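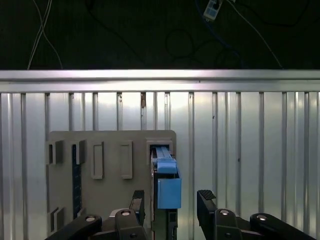 The Rustad Corridor Authority has approved the route study for passenger rail service between Rustad and Borkel. A summary of the decision and the next steps follows in this thread.

The study covers 208 miles of existing freight track and 12 possible station sites. It compares two service levels: four round trips a day, and six. Both assume shared use of the line with freight trains.

Ridership was estimated at 1,838 passengers a day under the six-trip plan. The four-trip plan has a lower estimate and would need fewer passing tracks. Full tables are in Appendix C of the study.

Grade crossings remain the largest open item. The line has 324 public and private crossings, and the Authority will ask each county to name those it would agree to close or combine. Replies are due by the end of May.

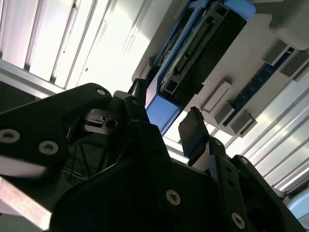
Counties that do not reply by then will be listed in the final report as having taken no position. This does not affect their vote on the station sites.

The engineering review has been awarded to Kultach. Cisance will carry out the public survey, by mail and by telephone. Households within two miles of the line may receive a form with a return envelope.

Several residents have asked about property purchases. No land will be bought during the study phase. Survey crews may request access to private land near the track - owners will be contacted in writing first and may decline.

The Authority has not applied for state construction funds. Any application would require a separate vote of the board, with public notice given beforehand.

Written comments on the study may be left at the Authority's office in Rustad or at the Borkel public library. Comments on current bus service should go to the bus operator.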